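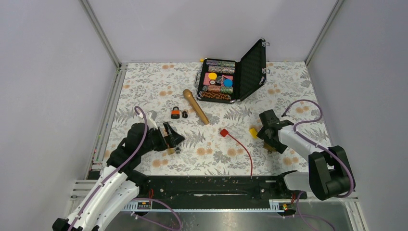

Drastorcombe Rovers - progress report to the Ong Fund, second half of the season

You asked for a report that was frank and short. The first part was easy.

When the grant was awarded we were bottom of the division, with nine points and a defense that parted politely whenever anyone ran at it. We are now three places above the relegation spots. The Fund did not pay for goals, and I don't want to claim it did, but the grant bought training time under lights and the players have started passing to each other, so draw your own conclusions.

Attendance

The Saturday game against Badiler drew 417 people through the gate, our best of the season. A fair share of them were from Badiler and went home happy, as we lost 3-0. Gate money that afternoon still covered the referee's fees for the month, and the snack bar ran out of pies before halftime. The away fans mentioned this in their online review of us, along with the toilets.

Floodlights

Finished in February, a month behind plan. The delay came from the base of the northeast pole, where the contractor found an old drain that appears on no drawing we own. The lights work well. The corner nearest the road is still a little dim, and our left back has asked for it to stay that way.

Evening training now runs until nine, and the under-14s have the early slot. The neighbors have complained once, about the whistle. We have bought a quieter whistle. The coach dislikes it.

Youth program

Our target was 50 registered players across the junior squads by the end of winter. We reached it, then lost several to basketball, and then got most of them back when the basketball court flooded. The figure at the time of writing is 50 again. I would like to call this retention.

The girls' squad is the best thing we have to report. They entered the Nenum Cup as a late replacement, won their group and went out in the semifinal on penalties. Half of them want to try out for the adult side next year, and on current form the adult side should be worried.

Pitch

The drainage work you funded has helped the south end a lot. The north goalmouth remains a pond with posts. Two home games were called off for standing water, against six by the same point last season. The second stage of digging can't start until the last home match is over, and the contractor wants a firm date by the end of the month.

Money

Spending on lights is slightly over, thanks to the drain. Spending on equipment is under, mostly because the new goal nets were delivered in the wrong size and we got a refund. We ask permission to move the net money across to cover the drain. The old nets will last until summer if shots are kept low, and our forwards have been very cooperative about that.

Next period

Second stage drainage, repairs to the away changing room, and a coaching course for the four parents who currently shout from the touchline anyway. Receipts and the updated budget sheet will follow under separate cover once the bank sends us the statement it has promised twice.

Club Secretary, Drastorcombe Rovers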